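Reworked the drinks list at Belay over the past month. Posting the technical notes in one thread, mostly for other people who run small bars.

Starting point: 30 cocktails on a two-page menu. Sales data covered 2,292 drinks. The bottom half of the list made up a very small share of that and tied up most of the shelf space behind the well.

First cut was by ingredient, not by sales. Any bottle that appeared in a single drink got flagged. If the drink couldn't be rebuilt with something already open, the drink went. Two survived on appeal from Gadisa Beyene, who works the Friday-crowd end of the bar and knows what the regulars ask for.

Citrus. Lime juice is pressed at 4 pm and strained once through a fine mesh. Lemon gets the same treatment. Leftover juice goes into cordial at close. We tried pressing to order for a week and ticket times got worse with no change in the blind tasting.

Cordial spec, since Mesfin Alemneh asked: equal parts juice and sugar by weight, peels in for two hours at room temperature, strain, bottle, refrigerate. Label with date and initials. No initials, it gets poured out.

Dilution. We weighed every stirred drink before and after. The house Manhattan was coming up short on water when the ice was straight from the freezer. Now the ice sits out a few minutes before service and the stir is timed. Abrehet Mersha did most of the weighing and her spreadsheet is better than mine.

The pre-batched drinks are the Manhattan, the white Negroni and the Nurnoment. For anyone who hasn't been in: the Nurnoment is gin, dry vermouth, pear eau de vie and a bar spoon of fennel syrup. Batched at full dilution, held in the freezer, poured into a chilled coupe. No garnish.

Do not batch anything with juice in it. We did this once for a private party at Cadurstead and the last pitcher tasted flat next to the first.

Glassware is down to four shapes. The tall footed glass is gone. It looked good and tipped over on the patio tables. 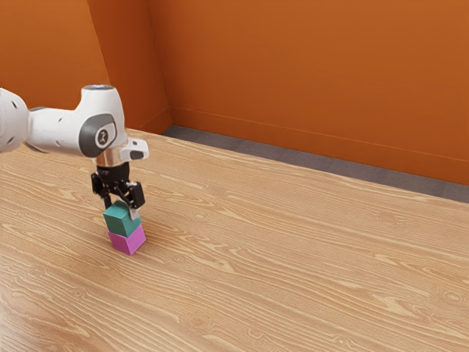
Green on pink, stack of two.

Pricing. Everything shaken is one price, everything stirred is another. Servers stopped having to look things up. Check averages held steady in April, which is all I wanted from them.

Zero-proof section went from one drink to four. The best seller is a verjus and tonic with a rosemary sprig. The worst is the cold tea punch - I like it, so it stays through summer.

Question from Gervasio Pereyra about the vermouth. We open smaller bottles now and keep them in the door of the reach-in. Anything left after 2 weeks goes to the kitchen for mussels.

Menu is printed on one side of one card. First run was 300 copies on uncoated stock. They pick up rings from wet glasses, so the next run will have a matte coating.

Eyerusalem Yilma is taking the same approach to the list at Zarnora. Different room, more wine, a much smaller back bar. She has already dropped the blender.

Next on my list is the ice machine drain, then the happy hour specs. Will add the stir times to this thread once I've rechecked them with the new mixing glasses.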